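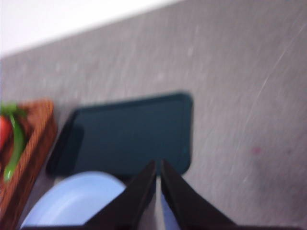 Serving tray

A serving tray is a shallow, flat-bottomed piece of tableware used to carry dishes, food and drinks from one place to another. Most have a raised rim, and that small lip of material does a surprising amount of work! It stops a cup from sliding off at the first wobble and gives the fingers something to grip.

Shape and size

Rectangular trays with rounded corners are among the most familiar. The straight sides fit neatly along a counter, and the soft corners are wonderfully easy to wipe clean. A dark tray, such as one in deep teal, makes pale crockery stand out beautifully; a light blue plate beside it looks brighter at once. Round and oval trays are also common, particularly for drinks.

The Lekanwood pattern, a medium rectangular tray, is 300 mm wide and weighs 545 grams. Its rim rises 12 mm above the base, enough to hold a plate in place without getting in the way of a knife or spoon.

Use with plates and baskets

Trays are often kept out with plates and a woven basket, which may hold bread, fruit or folded napkins. The mix of smooth and woven surfaces is one of the real pleasures of an informal table. Heavy dishes go in the middle of the tray, with lighter ones toward the rim.

Care

Matte trays show grease sooner than glossy ones but hide fine scratches better. Warm water and a soft cloth are enough for most spills. Whitelaw and Mestden both sell trays with a matte finish, Mestden in its January range only.

See also: Bread basket; Dinner plate; Flallik (tableware)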